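Reading bank results for fun

May 5, 2025

I've finally done it. I sat down with the full half-year report from Lambert, the little regional lender I've owned shares in for ages, and read the whole thing, footnotes and all. It took two evenings and I loved it!

It started with my uncle, Omid Shojaei, who has been telling me at every family lunch that the headline profit is the last number you should look at. He wanted me to go straight to net interest margin, which is the gap between what a bank earns on its loans and what it pays for its deposits (plus whatever else funds it). So I did, and wow, that one line explains so much. Lambert's margin slipped a little while the profit went up, and I'd never have noticed from the press release.

Next stop was the deposit mix. I'd always lumped deposits together, but there's a world of difference between everyday accounts paying next to nothing and term deposits that customers shop around for. When people move their savings across to chase a better rate, the bank's costs creep up even if it hasn't gained a single new customer. Marjan Zamani wrote a terrific post on this back in September and I only understood half of it then. I went back to it last night with a cup of tea and it all clicked.

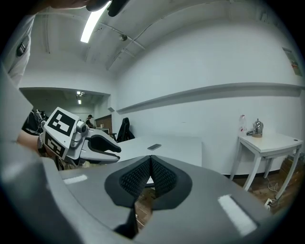 Two hand-held grippers, one with a marker cube.

The other treat was the loan book by industry. I had Lambert down as a home loan outfit, but there's a decent slab of equipment finance in there, mostly small manufacturers and workshops out Clornley way. Those loans are shorter and pay a better rate. They also turn sour faster when orders dry up, so I've pencilled the arrears table in as the first thing to check next time.

My holding is a grand total of 200 shares, so I'm hardly moving markets. I was going to add another 80 but I'd like to read Reten's report first, as they lend in the same towns and Behrouz Mazandarani reckons their cost line is the tidier of the two. It's 20 pages longer, too. Can't wait!

If you've got a favourite line in a bank report, pop it in the comments. I'm still hazy on risk-weighted assets and would love a plain explanation from anyone who's got one.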